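Trander 110 Portable PA Speaker

Battery powered speaker for buskers, duos, small outdoor gigs. Loud enough for a town square on a normal evening, light enough to carry from the car. By Goltard.

In stock. Ships from our Holroyd warehouse, usually next working day.

One 10 inch woofer plus a horn tweeter. Two mic/line combo inputs, one stereo aux on mini jack, Bluetooth. Simple reverb on channel one only. Runs up to 70 watts on battery, 110 on mains. Switches over by itself when you plug in, no click thru the speaker.

Tilt-back foot and a standard pole socket underneath. Pole not included. If you play seated use the tilt, vocals come across a lot clearer.

Looper users: go in on channel two and leave the EQ flat. Channel one has a low cut you can't turn off, kills the bottom end on bass loops. Fine for voice and acoustic guitar.

Cleaning: soft dry cloth on the cabinet and knobs. No sprays on the grille. Horn can be dusted with a dry brush, power off first.

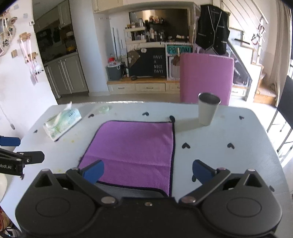
Purple microfiber towel, folded, with small loop strap.

Charge fully before first use, and again before the winter if it's going in storage. Anything parked in November should get a top up every couple of months or the pack wont hold.

In the box: speaker, power cable, shoulder strap, quick start sheet. Rain cover sold seperately, see the Britidard covers page. The older Trander cover does NOT fit, handle is in a different place.

Price 1,740 with tax. Pair discount at checkout, add two to the cart and it comes off.

Returns accepted unused in original carton. Spare batteries back in stock soon, email for the list.

Page updated Saturday, October 8, 2022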